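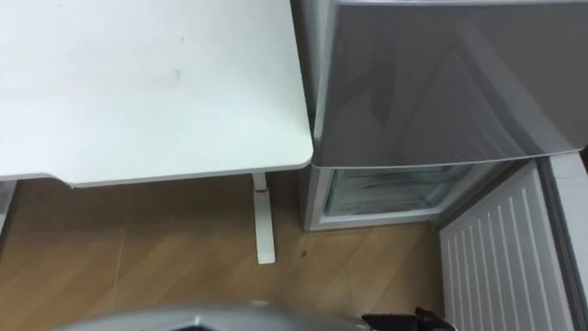

Fair wear and tear is one of those phrases that everybody in tenancy law uses and hardly anyone stops to define, and we came to this section of the project half expecting that the decisions would do the defining for us. They mostly don't. In the 1347 bond decisions we read from the Trarnia tenancy list, the words are usually applied in a single sentence, often with the word "clearly" in front of them, and the reader is left to work out what sort of mark was being talked about. Furnished lettings are where the trouble starts, because the furniture is pale, flat and in daily use. A few faint grey smudges on an otherwise clean white desktop, such as those in Figure 2, could be called soiling, staining, scuffing or ordinary use, and each of those labels carries a different result for the tenant's bond. We found all of them in the decisions, sometimes in the same paragraph.

### 4.2 Labels and who gets to choose them

It helps to remember how a claim reaches the tribunal in the first place. The landlord or agent lodges a claim against the bond, the outgoing condition report is attached, and by the time a member opens the file the mark already has a name. If the report says "stain", the hearing tends to be about a stain. Tenants who turned up without help (and most do, bless them) generally argued about whether they had caused the mark, or whether the price of fixing it was fair, and left the name alone. That is a perfectly natural thing to do when you are nervous and the other side has brought a folder.

We had wondered whether the move to app-based reports would loosen this up a little. Inditz, the inspection program used by many of the Leneck agencies in our set, gives the person filling in the report a drop-down menu for each item, and "wear" does not appear on the menu for furniture, although it does for carpet and paint. An agent who sees a mark on a table therefore has to pick something more serious or type a note by hand. Nhi Tôn, who coded the Leneck files, noticed this well before the rest of us and was kind enough to go back through her earlier batches with it in mind. Handwritten notes were rare, and where they did appear the members nearly always quoted them.

### 4.3 Cleaning or damage

A second question hides inside the first. Under the Trarnia rules a tenant must leave the premises reasonably clean, and must also make good any damage beyond fair wear and tear. The wear and tear allowance belongs to the damage duty only. So a mark that wipes off is a cleaning matter, for which the tenant may have to pay however long the tenancy ran, while a mark that won't wipe off is a damage matter and the age and use of the item come into play. Put that way it sounds tidy enough. In practice the files seldom say whether anybody tried a damp cloth, and a photograph can't settle it.

Members dealt with the gap in 3 main ways:

- treating the mark as cleaning unless the landlord showed that cleaning had been tried;
- treating it as damage and then reducing the award for age;
- allowing a modest sum without saying which duty had been breached.

The last group bothered us more than we thought it would. The sums were small and we can well understand a busy member wanting to be sensible about them, but a tenant reading such a decision would have no idea what to do differently next time. In Diệp, the decision cited most often on this point, the member took the first approach and explained it with real care over 2 pages, placing the burden on the landlord at both stages. Lợi Văn has suggested to us that later members cite Diệp more for its kindly tone than for its reasoning, and having reread the 11 decisions that quote it at length, we are inclined to agree with him, though there is room for another view and we return to it in section 5.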